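Oct 30, 2022

**Equipment planning meeting, drinks sorting cell**

Notes by me (Tomoyo), typed up the same evening while I can still read my handwriting. Nasrin Pakzad ran the meeting, and the two people from Prieto joined by phone for the first half. Everyone else was in the room, or at least leaning in the doorway.

**1. Last meeting's notes**

Approved with one fix. I'd written that the Plillano quote included shipping. It doesn't! Sorry, everybody, I was reading the old one.

**2. Second arm: buy now or wait**

This took up most of our time, as I think we all knew it would. Nasrin started by going over what the one arm has to handle on the bench right now, which is a tall bottle, a short can, and a couple of big paper cups that things get dropped into. Her point was that we keep talking about the second arm as if it were the same purchase as the first, and it really isn't, because the mix of things we want to pick up has changed a lot since the spring.
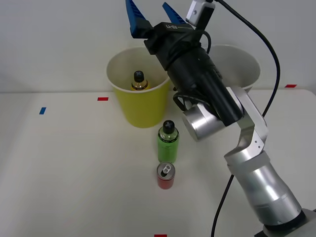 So the question on the table was whether we go back to Plillano for a second arm on the same terms or ask Colville for a number too. Plillano would be easier (same controller, same connectors, same manual I've already spilled coffee on). Colville is supposed to be quicker with repairs, but I've only heard that from their own sales rep, so take it for what it's worth. Prieto, who would be doing the install either way, said they don't mind which one we pick as long as they know before they order the mounting plate.

I asked if we could put off the whole thing until the new budget year and just run the one arm longer each day. Nasrin said we could, but then the training runs and the regular runs would be fighting over the same hours, and we've already had two grumpy mornings in October over that. Fair enough, one of those grumpy people was me.

Agreed: get a written quote from Colville, hold the Plillano one open, decide next meeting. No deposit to anyone before then.

**3. Gripper fingers**

Much cheaper and much more fun to talk about. We want spare fingers on the shelf so a worn pair doesn't stop us for a week. Drostico quoted $219 a set, and we'd like 5 sets, which gets us to $1,095 before tax. They'll match the shape we're using now. There was a side discussion about trying a softer finger for things with slippery labels, and it got pretty long, and I stopped writing partway through because I was arguing in it.

What I did get down is that we'd try one soft set first and keep everything else the same. I also said I'd rather spend on fingers than on a fancier table, and I'm putting that in the notes because I'll want to point at it later.

Agreed: order the 5 sets from Drostico. Soft set to be priced separately.

**4. Wrist camera and the label question**

We went back and forth on whether the current wrist camera is good enough or whether we should budget for a better one. I'm in the "good enough for now" camp. For picking and placing, we need to know where the bottle is and which way up it is, and we don't need to read every last character on the cap to do that. If we start sorting by flavor, that's another story, and then I'd want to look at lighting before cameras anyway, since glare on shiny packaging will bug us with any camera we buy. 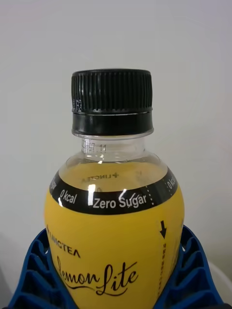 Nasrin said she would go further and take the camera line out of this year's plan completely, and put the money toward Prieto's install hours. Her worry is that the install is the one number we've been guessing at, and every guess so far has come in low. One of the Prieto people said over the phone that they could cap their hours if we had the bench cleared and the power run before they showed up, and that got a very happy noise from our end.

Agreed: camera comes off the list. Prieto to send a capped price in writing.

**5. Bench layout and small stuff**

We've got $2,318 left in the small equipment line. Take out the fingers and that's $1,223, still before tax. We'd like to keep $200 of it back for tape, cups, bottles, cans and all the other bits that somehow never make it into a plan. (I buy them at the grocery store and then forget to turn in the receipt. I'll do better!)

On layout, the tape marks stay where they are until the second arm is settled. If we move them now we'll only be moving them again, and then the older runs won't line up with the newer ones. Nasrin wants a copy of the layout to go to both Plillano and Colville so they're quoting on the same reach.
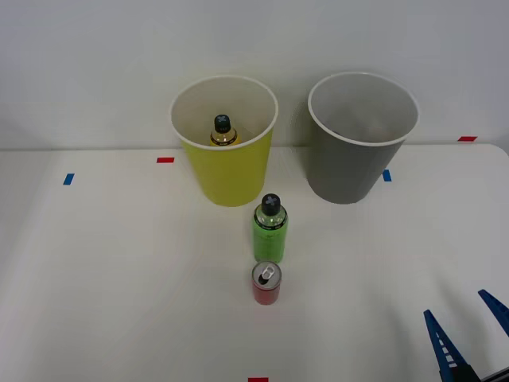 *Current bench layout: cups at the back, green bottle and red can in the middle, tape marks on the table.*

**6. Who's doing what**

- Tomoyo: Colville quote, Drostico order, layout copies to both arm suppliers, old receipts
- Nasrin: budget sheet with the camera line taken out, power for the bench
- Prieto: capped install price, mounting plate lead time

**7. Next meeting**

Once the Colville number is in. I'll send a note around. If you have anything for the agenda, please email it to me and don't tell me in the hallway, I will lose it.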